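Towel handling at Dustuldale -- speaker notes, session two

Slide 1. Start with the intake figures: 821 pieces in February, 223 of them hand towels. Pause for the handout to go round. Terry is the bulk of the work and the bulk of the complaints.

Slide 2. Grip. A folded terry towel pinched at the base draws into a narrow column and opens out toward the top. The folded rim curls over like a cuff. Point out the loops, then the blue print, and how little of the print can be read once the cloth is gathered. Sorting by pattern has to be done before the pinch.

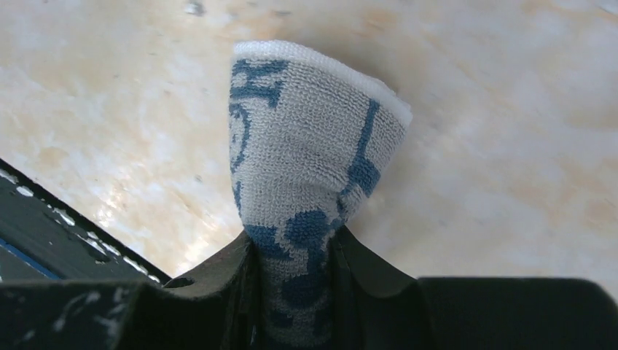
Page last changed: November 6, 2024

Slide 3. Weight. The Landano sheet gives 400 grams per square meter for the standard towel. Roll diameter depends on weight and on the number of folds before rolling. Do not read out the table. Refer to the Polák method only if asked -- it assumes a flat shelf.

Slide 4. Rolls in a basket. Side by side, one layer, so each color shows from the top. Plush blankets stay out of the basket. They do not roll tightly and they take the space of several towels.

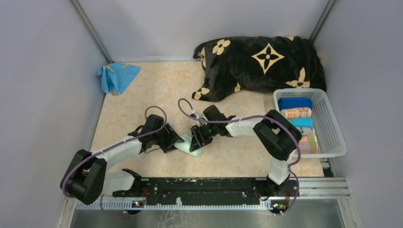
Fig. 2. Five rolled towels in a white lattice basket; black plush blanket at the back.

Slide 5. Flat folding. Lay the cloth as a rectangle, corners down, before the next fold. A lifted corner at this stage becomes a ridge in the finished roll. The mint-green cloth has one corner slightly up. Crumpled pieces wait to one side until the flat piece is done. 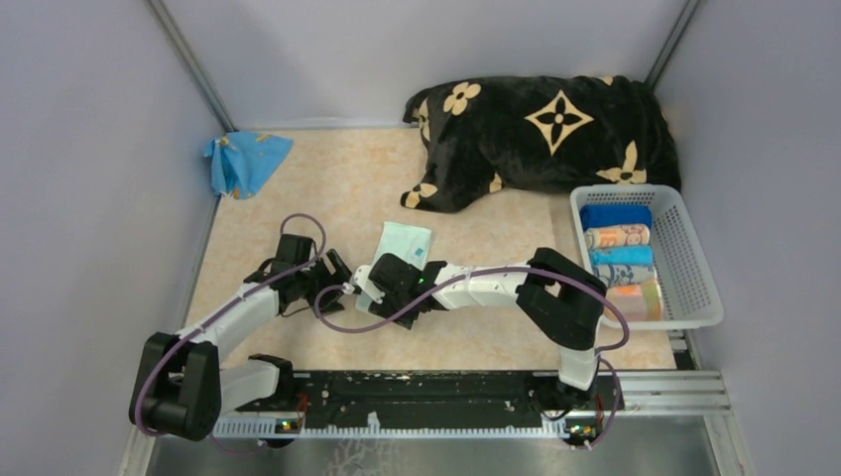 Dinda objected at the last run-through that a lifted corner hardly matters on thin cloth, and that the time is better spent on the first fold. Accept the point for thin cloth. For terry, keep the rule.

Slide 6. Timing. Allow 26 minutes for the practical. Baskets go back to the side table afterward, rolls left in.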